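Fruit Bowl Program: Frequently Asked Questions

Last updated: 20 November 2019

The Fruit Bowl Program provides a ceramic bowl and a regular supply of fruit to offices, reading rooms, and shared kitchens in Trisville buildings. The answers on this page apply to all participating locations. Requests that are not covered here should be sent through the Wondo request system, under the heading "Tableware and Fruit."

What bowl will our office receive?

Each location receives one Amano bowl. It is light blue ceramic, glazed and smooth on the inside, with faint ridges running around the outer wall. There is no lid. The same model is issued to every location so that a broken or missing bowl can be replaced from stock.
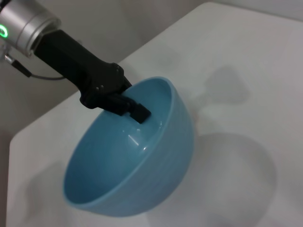

Trisville, September 2019

Who may take part?

Any office or shared kitchen with a permanent room number may apply. The program holds 400 bowls, of which 46 are kept in reserve for replacements and short-term loans. When all remaining bowls have been issued, new applications are placed on a waiting list in the order received.

Is there a charge?

There is no charge for the bowl. Fruit is billed to the department each month at the rate shown in Wondo when the order is placed. A department may pause its fruit order at any time and keep the bowl for up to one semester. After that, the bowl must be returned.

May we use the bowl for something other than fruit?

The bowl may be used for whole fruit and whole vegetables. Please do not use it for hot food, soup, keys, coins, or office supplies. Metal items scratch the glaze, and scratched bowls are withdrawn.

How should the bowl be handled and washed?

Lift the bowl with both hands when it contains fruit. An empty bowl may be held by the rim. Wash it by hand in warm water with mild dish soap and a soft cloth, and dry it before refilling. Scouring pads and bleach are not permitted. The glaze will tolerate an occasional dishwasher cycle, but the program does not recommend it for regular use.

Where should the bowl be placed?

Choose a flat, stable surface away from heaters, direct sun, and the edge of the counter. Leave enough space beside the bowl to sort fruit at each delivery.

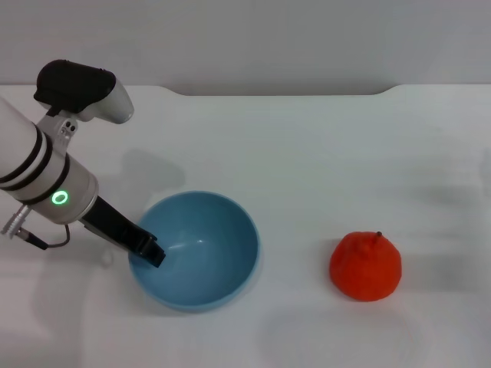 How do we check citrus before it goes into the bowl?

Deliveries are inspected at the Fandano storeroom, but fruit can be bruised on the way to an office, and each location is asked to check its own order. Set the fruit down next to the bowl one piece at a time and turn it over. A bumpy or wrinkled peel is not a reason to reject a mandarin. The one to the right of the bowl has both, with its small dark stem nub still in place, and a piece with that outward appearance should be judged by touch. Soft spots, leaking juice, or mold are grounds for a credit. Report these in Wondo by the end of the delivery day.

How much fruit may be placed in the bowl?

Fill the bowl to the rim and no higher. Fruit stacked above the rim tends to roll off when the bowl is moved, and the pieces at the bottom are often forgotten. Heavier fruit should go in first. If a delivery does not fit, keep the remainder in its carton in a cool place.

May different kinds of produce share a bowl?

Yes, with some exceptions. Citrus, apples, and pears may be combined for short periods. Bananas should be kept apart, as they ripen other fruit quickly. Tomatoes and peppers should have a bowl to themselves, even when only one piece is left.

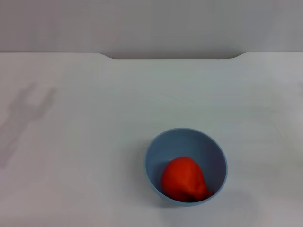 Tableware and Fruit Office, Trisville Dining Services

A large item can take up half of the opening of the bowl, as the red one does here. Departments ordering produce of that size should reduce the number of pieces and request a second weekly delivery instead.

What should we do if the bowl is chipped or broken?

Stop using the bowl and report the damage in Wondo. Wrap the pieces in paper, mark the parcel "broken ceramic," and leave it at the Fandano storeroom counter. Do not place it in the glass recycling. The first replacement in any academic year is free. Later replacements are charged to the department.

Can we borrow additional bowls for an event?

Bowls in reserve may be borrowed for up to five working days. Requests must be entered at least one week in advance and should state the room, the number of guests, and the name of the person responsible for return. Bowls must come back clean and dry. For events with more than 3,000 guests, please contact the office before entering a request, as other serving dishes will be required.

How do we leave the program?

Cancel the fruit order in Wondo and select "Return bowl." A collection time will be confirmed within two working days. The bowl should be emptied and washed before collection, and any fruit remaining may be kept by the department.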